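Jonus Furniture Help Desk
Brinirel tables and worktops
Subject: White top went dull and tacky after cleaning
Status: Solved
Opened by: Serpil Coşkun
Handled by: Bình Trịnh

Serpil Coşkun, 9:40 am
Hi! First off, I love this table. I bought the Brinirel in white for my sewing and paper craft room in December and it has made the whole room feel twice as big. I cut patterns on it, I wrap presents on it, my nephew does his jigsaw puzzles on it.

My problem is the surface. It used to be smooth and clean looking, and over the past few weeks it has gone dull, with a tacky patch in the middle where paper sticks a little when I slide it. If I look across it toward the window I can see swirls. Dark thread leaves fuzz behind that won't brush off.

What I have tried so far:
Warm water and a sponge. Better for an hour, then the same.
Rüegg furniture polish, the orange kind, which my sister swears by. Very shiny that evening! By morning it was worse than before.
Rüegg again, with more rubbing.

Is the finish coming off? I'd hate that. I'm happy to do the work if somebody can tell me what the work is.

Bình Trịnh, 10:15 am
Hi Serpil, thanks for such a clear write-up, and I'm glad the table is getting so much use. I have the same one at home and it's covered in model trains.

Good news first: I doubt the finish is coming off. What you describe sounds like polish building up. The white top is sealed, so an oily polish has nowhere to soak in. It sits on the surface and grabs lint. Could you check two things for me?

1. Rub one corner hard with a dry white cloth. Is there anything on the cloth?
2. Press a strip of masking tape onto the tacky patch and peel it off. Does any white come away with it?

Serpil Coşkun, 11:02 am
1. Yes! A yellowish smear, and it smells of oranges.
2. No white at all. The tape hardly stuck, to be fair.

Bình Trịnh, 11:20 am
Perfect, that's polish. Please try this:

Clear the table and vacuum it with the soft brush.
Mix a small squirt of plain dish soap into a bowl of warm water. Nothing with lotion in it.
Wipe down one half at a time with a well wrung microfiber cloth. Rinse the cloth often and change the water when it turns cloudy.
Go over it again with clean water only. People skip this one, and leftover soap feels tacky too.
Dry it with a towel and leave it alone overnight before judging it.

Please keep the scouring pads and the melamine sponges away from it. They'll take the sheen down and we can't put that back.

Serpil Coşkun, 4:50 pm
Did it! I set a timer out of curiosity and the first pass took 23 minutes. Three bowls of water, and the first one looked like weak tea. Quite satisfying, I have to say. The middle still dragged a bit under my hand, so I did the middle again. Leaving it until tomorrow as told.

Serpil Coşkun, 8:10 am (next day)
It's so much better! Paper slides across it the way it did when it was new, and the swirls by the window are gone. I'm attaching a picture from this morning. One question about it: there's a tiny speck that I can't decide about. Should I pick at it?
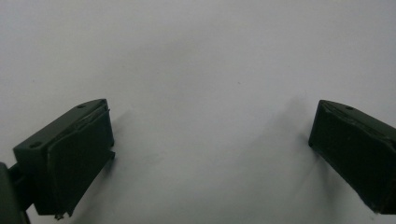 Attachment 1: white surface, second morning. One tiny speck showing.

Bình Trịnh, 9:05 am
Oh, that's a lovely clean white — nice work! I can't tell from a picture whether the speck is a crumb of something or a mark in the finish, so please don't use a blade or a fingernail on it. Lay a damp cloth over it for seven minutes, then wipe once. If it's still there, run a fingertip over it. Raised means something is stuck on, and a second round with the cloth usually shifts it. If you feel a dip, tell me and I'll send you a touch-up pen.

Serpil Coşkun, 9:31 am
Wiped off the first time. Lint, I think, or a bit of glitter that had lost its glitter.

Last thing, and then I'll let you go. Can I put anything on the top to keep it like this? My sister is already suggesting Eltavham wax.

Bình Trịnh, 9:44 am
Please skip the wax, it'll build up the same way the polish did. A damp cloth when it needs one, and a dry one after. For glue and marker I'd put a cutting mat down — the 27 inch one fits the middle nicely and leaves you elbow room on both sides.

I'm marking this one solved. Replying here opens it again. Happy sewing!

Serpil Coşkun, 9:52 am
Mat ordered. The Rüegg has gone back to my sister. Thank you!!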